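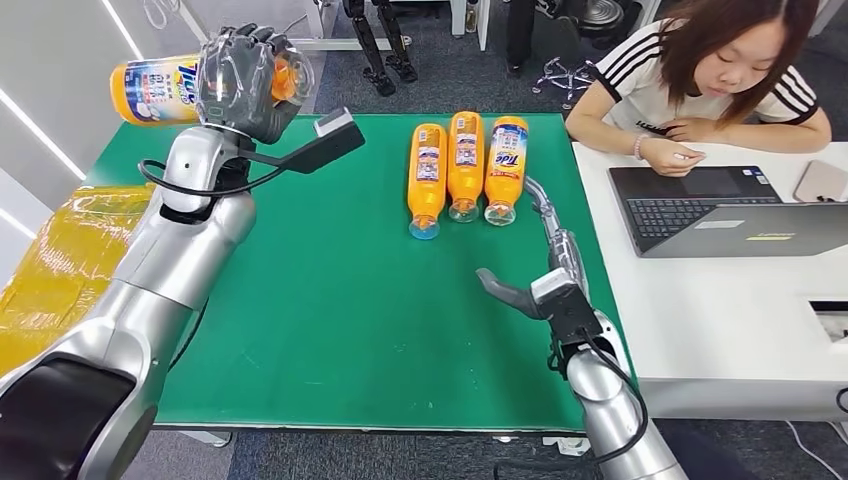 A two-armed work cell with a multi-fingered hand and a gripper handles detergent bottles on a table-top mat at the Wirnum test room.

Wirnum Opens Equipment Planning Service for Contract Packers Considering Two-Armed Robots

Service covers floor review, item trials and a written budget before any purchase order is signed

Wirnum, a planning and integration firm for small and mid-sized packing operations, will begin taking bookings in March for a paid planning service aimed at companies that want to buy robotic handling equipment and have not done so before. The service is meant for contract packers, returns centers and regional distributors that handle household goods in mixed shapes, where most of the sorting and placing is still done by hand.

The planning period runs 90 days. During that time Wirnum staff visit the customer's site, pick out the tasks that could be moved to a robot cell, run trials with the customer's own products, and write a budget that covers the full cost of the equipment through its second year. The customer keeps all of the trial records and the budget, and is free to take them to any supplier.

"Most of the companies that call us already have a quote in hand," said Giuliana Escobar, head of customer planning at Wirnum. "The quote has the arms on it and usually the controller. It leaves off the table, the guarding, the spare fingers, the electrical work and the hours their own people will spend on it. Then the request goes to the finance office twice, and the second time is a hard meeting."

Trials With Real Products

Trials take place on a two-armed cell at Wirnum's test room. Customers send up to 80 different items from their regular stock, full and sealed, in the condition they normally arrive on the dock. Wirnum asks for the awkward ones first. Bottles that lie flat, soft bags and anything with a handle or a long neck tend to decide which hand a customer needs, and the hand has a large effect on the final price.

Each item is picked and placed 400 times over the course of the trial. Staff log every drop, every missed grip and every time a person had to step in. The log goes to the customer as a plain spreadsheet, with video of the failures attached.

Household cleaning products were chosen as the first category. Liquid detergent is a common item for the contract packers Wirnum works with, and the bottles are heavy for their size and hard to hold in a consistent way. Paper goods and pet supplies will be added later in the year.

Alano, a contract packer that builds mixed cartons for regional grocery chains, went through an early version of the service last year. The company had planned to replace an entire hand-packing line. After the trials it bought 2 cells for one part of the line and left the rest as it was.

"We had money set aside for the whole line and we spent less than half of it," said Capucine Deschamps, operations manager at Alano. "The trial log showed us which products were ready and which were going to be a headache. I would have liked to see the soft packs do better, but they didn't, and I was glad to know it before we ordered."

Deschamps said the staffing section of the budget was the part her team argued over the longest. Alano had assumed one operator could watch both cells from the start. The plan called for one operator per cell during the first months, and the company changed its request to match.

What the Budget Includes

The written budget is split into purchase costs, site costs and running costs. Purchase costs list the arms, hands, wrist sensors, controller, mounts and work surface on separate lines, so that a customer can compare suppliers part by part. Site costs cover power, network, floor space, guarding and any changes to the conveyors or racks on either side of the cell. Running costs include service visits, software fees, spare parts, operator training and the staff time needed to set up new items.

Wear parts are given their own page. Finger pads, cables and work mats are cheap one at a time but are often left out of first-year requests, and Wirnum now recommends that customers order a set of each along with the cell. Cable routing at the wrist is reviewed on site as well — a loop that is fine on a test table can catch on a rack or a tote wall once the cell is moved to the floor.

The budget also compares buying with leasing. Wirnum does not offer financing and takes no payment from companies that do. For customers who would prefer to lease, the budget sets out the questions to put to a leasing company, including who pays for a replacement hand and what happens if the product mix changes halfway through the term.

Suppliers

Wirnum has signed agreements with two equipment makers for the service. Jako will provide arms and mounts for customer trials, and Gunawardena will provide hands and replacement fingers. Neither agreement is exclusive. Customers may ask for trials on other equipment if the maker is willing to lend it, and Wirnum will handle the loan paperwork.

Delivery times for hands remain the longest item on most project schedules, according to Escobar. She advises customers with a fixed budget year to start planning two quarters before the request is due.

"If the request is due in the fall, call us in the spring," Escobar said. "We can do it faster, but then you are choosing from what is on the shelf."

Booking and Fees

The planning service is sold at a fixed fee set by the number of items in the trial. Travel to the customer's site is billed at cost. If the customer goes on to buy through Wirnum, half of the planning fee is credited toward installation.

Places in the first round are limited by test room time. Companies that wish to book should have a product list, case sizes and a floor drawing of the area under review ready at the time of the first call. A drawing made by hand is fine if the measurements are on it.

About Wirnum

Wirnum plans and installs robotic handling equipment for packers, distributors and returns operations. The company provides site reviews, product trials, installation and operator training.

Media and booking contact: Giuliana Escobar, Customer Planning, Wirnum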